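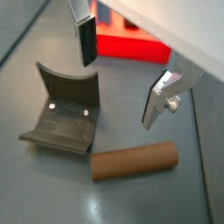 Dark plastic bracket on a table.

Trandham Rent Listings, data card

Contents
2677 apartment listings, one row each, collected by Hafiz Rondonuwu and Inger Hafþórsson. Columns: asking rent, floor area, district, date posted, free text.

What it can't tell you
Asking rent is what a landlord hopes for. We have no signed leases, so please don't publish "average rent in Trandham" from this file. People have done it with version 1 and the number was silly.

Floor area is whatever the advertiser typed. A suspicious share of studios come in at exactly 200 square feet. We left them alone.

Duplicates
Aksel Fogh's matching script removed 205 rows. I doubt it got them all. Agents reword the same ad and change the price by a few dollars, and the script treats that as a new home.

Districts
Assigned by hand from the ad text. "Near Vídalín" can mean a long bus ride from Vídalín.

Known gaps
September is thin: the collector was down for part of it. Rooms let by word of mouth are missing entirely, and those are probably the cheap ones.

Corrections
Send them to Preben Bech with the row number.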